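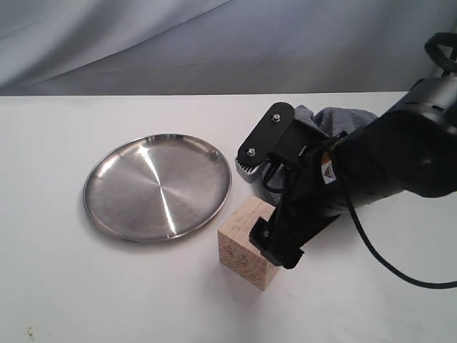 A steel plate on a white table.

I gave up on nonstick pans in March and started eating off steel around the same time. The plates came from Woller, a kitchen supply shop in Urkby that mostly sells to restaurants. They had a bin of odds and ends near the register and I bought four.

The pan took longer to get used to. Eggs stuck for the first two weeks. I was heating it too fast and putting the oil in too early. Now I leave it on medium for a few minutes, add the oil, wait a bit, then cook. Potatoes are still hit or miss – I think I crowd them.

For cleaning I use hot water and a plain scrubber. If something is really burned on, I boil a little water with baking soda and leave it for 30 minutes. I tried the Fuchs cleaning paste too. It works, but it smells strong and the tub is small for the price.

The plates scratch, and I don't mind that. What I do mind is the noise. A fork on steel is louder than a fork on china, and my kitchen has a hard floor and no curtains. I put a cloth on the table at dinner and that helps some.

They also lose heat quickly. Soup was never going on them anyway, but rice goes cold before I'm done. I warm them in the oven at its lowest setting if I remember.

Next I want to replace the baking sheets. Woller has two sizes and the larger one won't fit my oven, so I need to measure the racks again before I go back.

Filed under: Kitchen, Household
326 shares | 30 comments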